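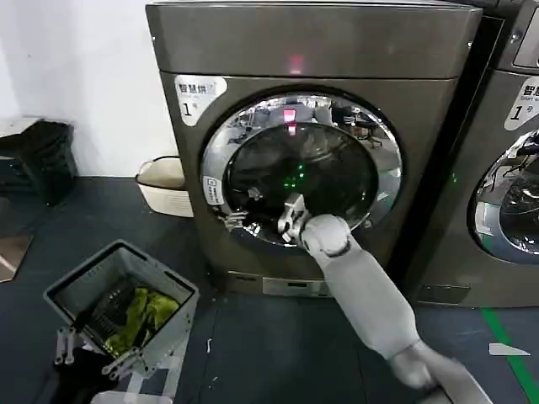
Fig. 8.1 A numbered front-loading dryer, door with chrome ring and dark tinted glass.

Chapter 8
Drying: Shared Machines and the Laundry Room

Washing gets the attention. Chapters 2 and 3 were all about it, water, soap, fibre, temperature. Drying gets left to the end of the day and done badly. Shrunk jumpers, damp cuffs, towels like cardboard. Most of that is avoidable and most of it happens before the start button is pressed.

In this chapter: how a tumble dryer moves air, loading by weight and not by eye, reading a shared machine you have never used, lint, and what to do when a load comes out half done. The questions at the end use the Brelholm laundry room plan from page 58, so keep a finger in it.

8.1 The basic idea

Warm air goes in, picks up water from the cloth, goes out again or passes over something cold that takes the water off it. Then round again. The drum turns so that the clothes fall through the air and dont sit in a lump. That is really the whole machine. Heater, fan, drum, filter.

Two things slow it down. Too much water in the clothes to begin with (poor spin) and too little room for them to fall. A drum packed to the top is a warm wet ball with dry edges. Half to two thirds full, for cottons. Less for bedding, as sheets wrap round everything else and shut the air out. 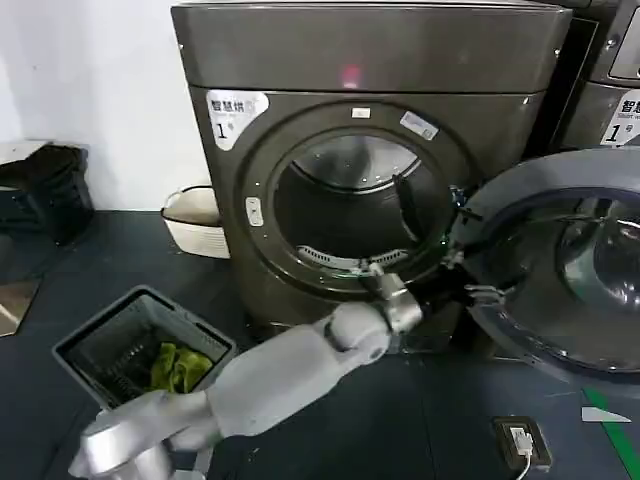

Before loading, look inside. Always. A sock from the last person, a tissue, a pen. Pens are the worst, one biro can mark a whole load and the drum after it. Run a hand round the back wall and along the lip, where small things get stuck. Holes in the drum should be clear, fluff over them means the filter has been let go for a while. Then the door seal or rim, quick wipe with a dry cloth.

Next the number. In a shared room each dryer ought to carry one, large enough to read from the door, with the same number at the pay point. Write it down. Students on the Goodall course lose more time to starting the wrong machine than to any fault.

8.2 Sorting again

Yes, again. What washed together does not always dry together. Pull out:

Wool and anything knitted loosely. Flat, on a towel.
Elastic, swimwear, sports bras. Hang up.
Heavy seams (jeans, hoodies). Seperate load, longer time.
Anything with a label you cant read. Treat as delicate.

Shake each item once before it goes in. Takes a minute for a full basket and saves far more at the ironing board. Zips closed, buttons open, pockets out.

Key words for this section: drum, baffle, filter, residual damp, load weight. Definitions in the margin and again in the list at the back.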